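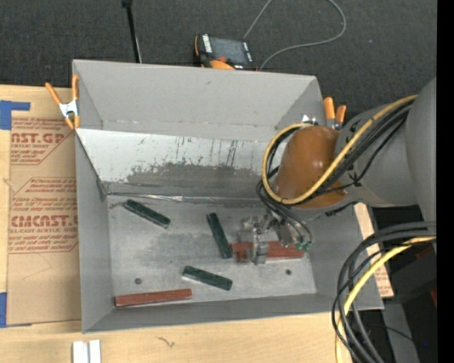

Blocks! Why do they need a bin?

Easy. Blocks on the floor get stepped on – ouch. In a bin they stay together, and you can find the one you want.

Try a sorting game. Tip out 10 blocks. Green ones in one pile, red ones in another. Now line them up, short to long. Which color makes the longest row? Mesure it with your hand.

Done? Back in the bin, one at a time. Long ones lie flat at the bottom, then small ones fit in the gaps. Dont throw them – they bounce.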